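Against the taped table
10/30/21

At some point in the past couple of years a certain kind of household advice decided that tables needed lanes. You cover the top in brown paper, you run blue tape across it and then down it, and every plate, bowl and tray gets a square of its own. The Fleury method, as its followers call it, has been through Stidbridge like a cold. I have heard it recommended for family breakfasts, for sorting a dead aunt's crockery, for packing up a kitchen before a move and for teaching small children to lay a place. I have now tried it for three of those four, and I would like my tape back.

The claim is simple enough. A table is a big blank thing and we are bad at big blank things. Put a bowl down anywhere and it will sit there until somebody puts a newspaper on it. Put a bowl down in a square and you have made a decision, which the Fleury booklet calls "placing with intent". The booklet costs more than the paper and the tape put together, and most of its pages are ruled squares for you to fill in.
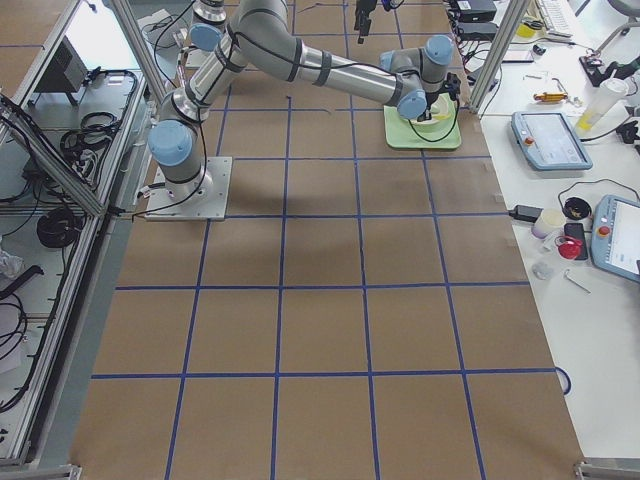 Does marking out a table make you any quicker at clearing it?

It makes you quicker at the first go and slower at every go after that, once the things on the table stop matching the squares you drew for them.

That has been my experience, anyway. The first evening I was delighted. Cups here, side plates there, the awkward gravy boat in a corner cell like a child sent out of class. By the third evening we had two extra people for supper and a casserole the size of a hatbox, and the casserole took up four squares and part of a fifth. What are you meant to do then? The booklet says to redraw. I had a hot dish in my hands.

The trouble starts with the idea that crockery comes in one size. A saucer rattles about in a square that a dinner plate fills, and a serving dish ignores squares altogether. People who like the system tend to own matching sets. I own what is left of several, along with a few Bunard seconds bought at the factory shop in Dondarcombe, where no two bowls of supposedly the same pattern will stack without leaning. Draw the squares big enough for the largest thing and you run out of table. Draw them for the average thing and you spend the evening negotiating.

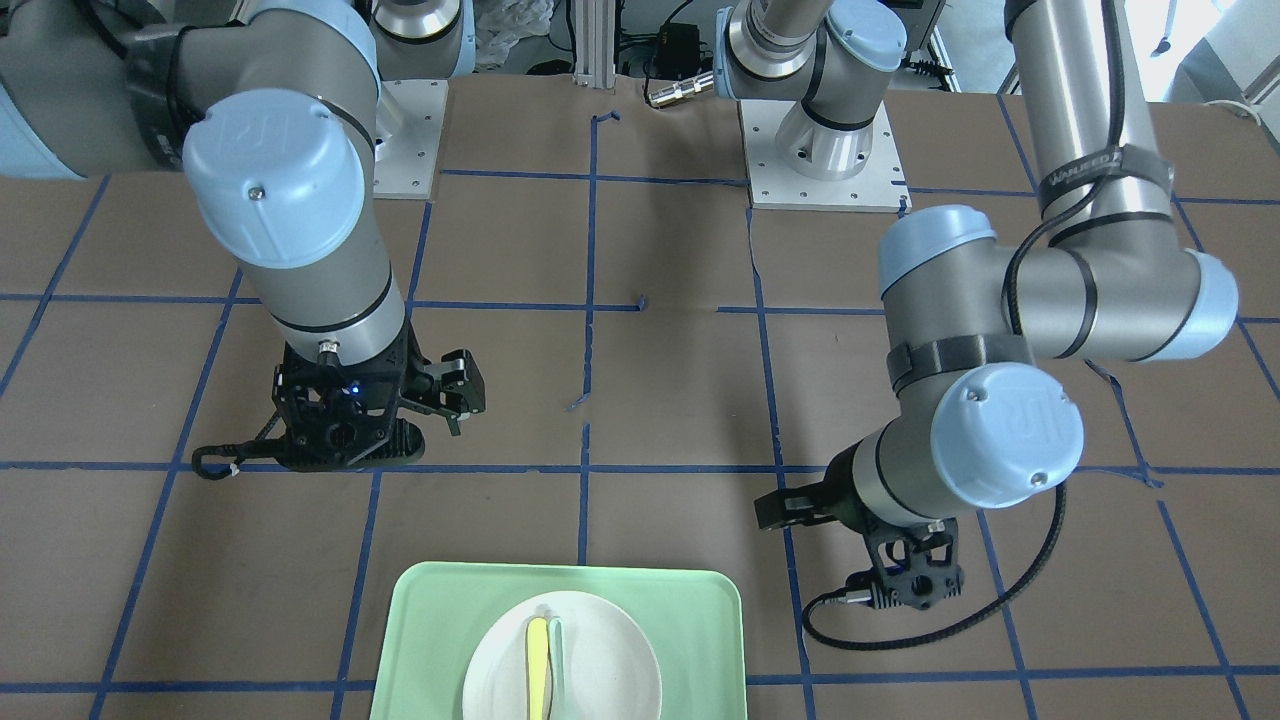

Trays are my other objection, or really they are my alternative. A tray is already a marked-out piece of table, and it has the great merit that you can pick it up. Followers of the method seem to want both, and I find this telling. You get a table papered and taped from one side to the other, and then a light green tray laid on top of it near the edge, doing the job the tape was supposed to do. If the squares worked, you wouldn't need the tray. And if you have the tray, what are the squares for? I put this to a woman at the Stidbridge market who sells the kits, and she told me that the tray was "a guest of the grid". I bought some eggs and went home.

I should be fair about the paper. Brown paper on a table is a good idea and an old one, older than any booklet. It catches crumbs. It takes the mark of a wet glass so that the wood doesn't have to. You can write on it, which is handy when you are sorting things to keep from things to give away, and when you have finished you roll the whole lot up with the toast crusts inside. My mother did it every January when the good china came out to be washed after Christmas, and she never felt the need to rule lines on it. If Fleury had sold the country on brown paper alone I would be writing a much duller column.

Paper does crease, mind you. It creases at the joins, and a bowl with a small foot will find a crease and sit crooked on it. Nothing dreadful, but I notice that the booklet's drawings show paper as flat as ice. 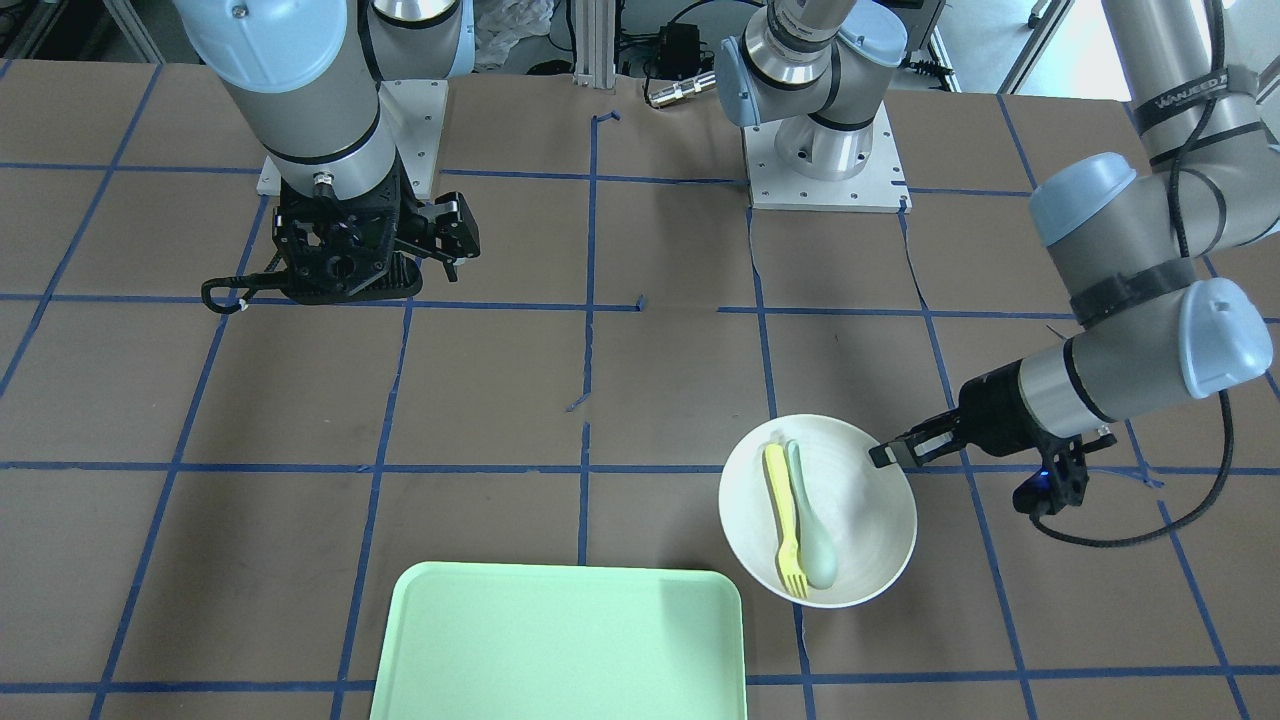 Brown paper with faint creases near the middle, and a short loose scrap of blue tape.

Then there is the tape. I am told on all sides that blue painter's tape is kind to surfaces and comes up clean. I dare say it does, when it has been down for an afternoon along a skirting board. A supper table is another matter. Things are dragged across it. Elbows rest on it. A cloth goes over it three times a day, and tape does not care for cloths. Within a week mine had begun to fray at the crossings, where one strip goes over another and leaves a little step for every plate rim to catch on. I pressed it down. It came up. I put a second piece over the first, so that the step was twice the height, and my husband asked whether we were expecting the decorators.
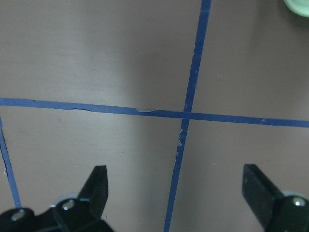 Blue tape where two strips cross, with white scuffs just below the join.

Worn tape is a small thing and I wouldn't condemn a whole method on it, except that the method is made of very little else. Its authority depends on the lines looking like lines. Once they have gone ragged you are left with a table that appears to be halfway through some other job.

The defence I hear most often is that the squares are only for learning. You use them until the habit has formed and then you peel them off. I would find this easier to believe if I had met a single household that had done the peeling. The booklet has 100 exercises, and the hundredth tells you to lay fresh tape. The online group in our area had 198 members when I last looked, and what they mostly discuss is spacing. Should the rows be even, or deeper on the side nearest you? Is it cheating to leave a strip out? One man had posted his measurements. These are people who set out to get the plates away before bedtime and have ended up with a second hobby.

I can see it helping a child. A four-year-old asked to put a bowl "in the square" has been given a clearer instruction than one asked to put it "nicely", and our neighbour's little boy was very proud of his. He was also finished with it in two days, after which he laid the table perfectly well wherever he liked. That strikes me as about the proper length of time.

For the rest of us I would suggest a roll of brown paper, a couple of trays with decent rims and a clear worktop beside the sink. Stack the plates by size, scrape them first, and carry the glasses separately. My own table has been back to plain wood since Thursday. There is still a sticky patch near the bread end which I have been at with warm water and then with oil, and it has a fair amount of fluff in it now.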